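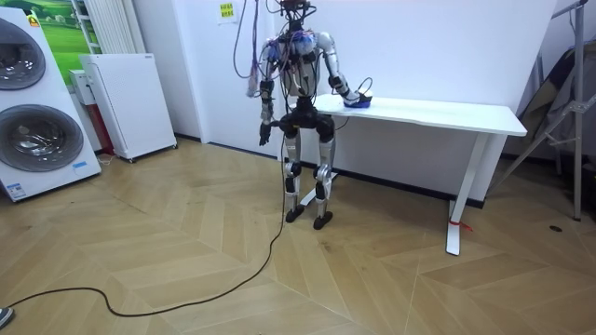

Plain white desk, wooden floor, white wall with dark baseboard.

Workspace Setup Assistant (part-time)
Akwood Office Furnishing, Mistlow

Akwood supplies desks, chairs and storage to small offices and shared workrooms in and near Mistlow. We deliver the furniture, put it together, run the cords, and come back when a room needs to be changed around. We also take furniture back at the end of a rental, clean it, repair it and send it out again.

We are looking for one person to join the setup crew. The job is part-time and paid by the hour. It is mostly on your feet, with a fair amount of lifting, kneeling and reaching under desks. You do not need to have worked with furniture before.

The work

Most days start at our storeroom in the Đặng Building. You and a crew lead check the work order, pull the desks and parts that are on it, wrap anything that could scratch and load the van. At the customer's address you carry everything in, lay floor pads, set up the desks and put them where the plan says they go.

Most of our customers choose plain white desks. These look simple but they show every mark, so handling matters. Tops are carried on edge by two people and are never dragged. Legs are tightened by hand first and then with a wrench once the desk is standing. If a desk rocks, you find out whether it is the leg or the floor before adjusting anything.

A lot of the rooms we work in have wooden floors, and some of those floors are old. You will be expected to sweep before the desks go down. Grit under a desk foot will leave a line in the finish, and we pay for that when it happens.

Once the desks are in place you will help with the small items: lamps, power strips, mice, keyboards, phones and whatever else the customer has asked us to put out. Cords are run along the back of the desk and down a leg, and tied off so that they do not hang where feet can catch them. Leave enough slack for the item to be used. Do not tie cords to anything that has to move.

Room changes

About half of our visits are to rooms we have set up already. A customer takes on more people, or wants a desk turned to face the window, or has decided that the printer is too loud where it is. For these visits you will:

Clear the desktop and put the contents in a marked box
Unplug and label each cord at both ends
Move the desk, with a second person on the other end
Wipe the top, the legs and the stretch of baseboard behind it
Check the wall for scuffs and report them to the crew lead
Put everything back as it was, or as the new plan shows

People are often working in the same room while we do this. Keep your voice down, ask before you touch anything personal, and do not throw anything away, including things that look like trash.

Storeroom days

When there are no visits you will work in the storeroom. We hold more than 200 desks there, along with spare legs, feet, screws and trays. Parts are kept on Tradetti shelving with a number on every bay. The numbers are in order, and we need them to stay that way. Returned desks are cleaned, checked for chips and loose joints, and sorted into ready, repair or scrap. You will be shown how to make simple repairs, such as filling a screw hole or swapping a damaged foot.

The storeroom is heated in winter but has no air conditioning. Dress for it.

What we are looking for

You should be able to lift and carry furniture with a second person, and to go up and down stairs with it. You should be able to read a floor plan, or be willing to learn in your first weeks. You will need to be on time, because the van does not wait and the building managers we deal with give us fixed hours for the freight elevator.

We would also like someone who is tidy without being told. A room should be left with no packing, no dust and no stray screws on the floor.

A driver's license is useful but is not required. If you have one, and a clean record, there is a higher hourly rate for days when you drive.

Hours and pay

The job is 6 shifts every two weeks. Shifts are on weekdays, usually mornings, and you will get your schedule 10 days ahead. Now and then a customer asks for an evening visit so that their staff are not disturbed. Evening visits are shared out among the crew and paid at the evening rate.

Pay is by the hour, starting from the time you arrive at the storeroom. Travel between the storeroom and customers is paid time. We will send the current pay rates with our reply to your application, before any interview, so you can decide whether to go on.

We provide gloves, knee pads, a basic tool kit and two work shirts. You need to bring your own closed shoes with a solid sole. After 6 months you can ask to be considered for crew lead training, if a place is open.

How to apply

Write to the Akwood office in Mistlow, by mail or through the contact form on this site, and put "Setup Assistant" at the top. Tell us:

What work you have done, paid or unpaid, that involved moving, building or fixing things
Which weekdays you can work, and any you cannot
Whether you have a driver's license
When you could start

One page is enough. A résumé is welcome but we do not insist on one. Please do not send original certificates or references at this stage.

Applications must reach us by 3 May 2020. If you wrote to us in April about general openings, you do not have to apply again — send a short note saying that you would like your letter counted for this job.

People we would like to meet will be asked to the storeroom for a short talk and a practical task. The task is to put together one desk from its parts, following our printed sheet, with a crew member there to hold the other end. It is not timed. We pay a flat fee for the visit whether or not we offer you the job.

We reply to everyone who applies. If you need changes to any part of the process, such as a ground-floor meeting room or the printed sheet in larger type, say so in your application and we will arrange it.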